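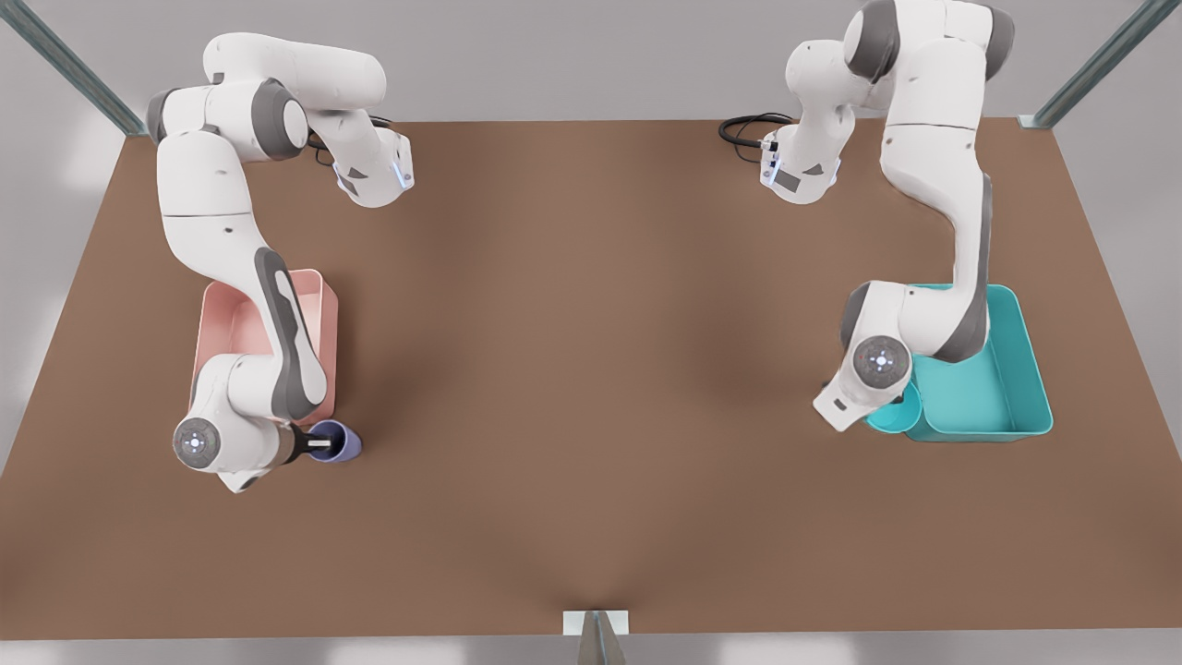 Can a robot clear the table yet? In simulation, some of the time, provided the table has very little on it and you have somewhere else to be while it thinks.

Clirnska is a set of simulated tidying episodes for two-armed robots. Cups, bins, a brown table, two arms. It was put together at Keogh by Bláthnaid Keogh and Kevin Mulligan, who between them own one dishwasher and disagree about how to load it.

Version
Second release, July 25, 2019. The April release had the left and right gripper columns swapped in the log files. If your policy trained on it and reaches confidently for the wrong side, that was us.

What's in it
1862 episodes, one folder each. Every folder holds the rendered views, joint positions for both arms, gripper openings and a short text file with the instruction. Instructions were typed by people, so "put the cup in the bin" also turns up as "cup in bin" and once as "bin the cup pls". We left them alone. Your kitchen won't send you clean strings either.

122 episodes are held back in the test folder. Please don't train on them. We can't stop you, but your numbers will look odd and Kevin will write to you.

What counts as done
The cup is inside the bin when the episode ends and both grippers have let go. Upside down is fine. Leaning on the rim is a fail, however pleased the arm looks with itself. Episodes are cut at 3000 steps, which a person tidying two cups would find generous.

Naming
The right arm is the robot's right. Facing it from across the table, you'll find it on your left. We get a message about this most weeks.

What it won't tell you
Whether the robot can do your washing-up. There is no water here, no cutlery, no half-eaten toast, and no child coming back for the cup. Friction is a number we picked. Simulated cups don't chip, so a policy can be as rough as it likes and still score well. We tried one on the real arms at Nomska and bought more cups.

Using it
Unpack, point the loader at the top folder, and run the checker first. It wants the Hestance reader installed and complains unhelpfully if it isn't. On a small machine, load 1000 episodes at most or go and make tea.

Known problems
Shadows flicker in a few episodes. The loader sorts episode 10 before episode 2. Bláthnaid has a fix for this on a laptop somewhere.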